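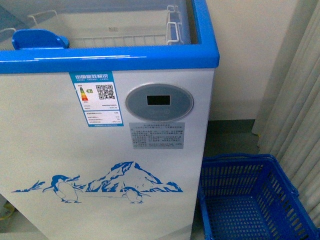
Head view, freezer task, lid closed, basket on the floor to the right.

September, 11.25. Continued with the sliding lid by remote control, Viola on the controls and me writing. We made 9 demonstrations and I keep 7. In the other two the hand came to the blue handle too low and pushed against the rim.

Viola finds it easier to start the pull slowly and only then look towards the shopping basket. I agree - when she turned the head early, the handle left the view and she had to guess.

The glass gives reflections, so depth on the lid is poor. Britta asks if we can teach by hand instead. To try after lunch, same start pose.

Still open: file names for the rejected runs, ask Amber.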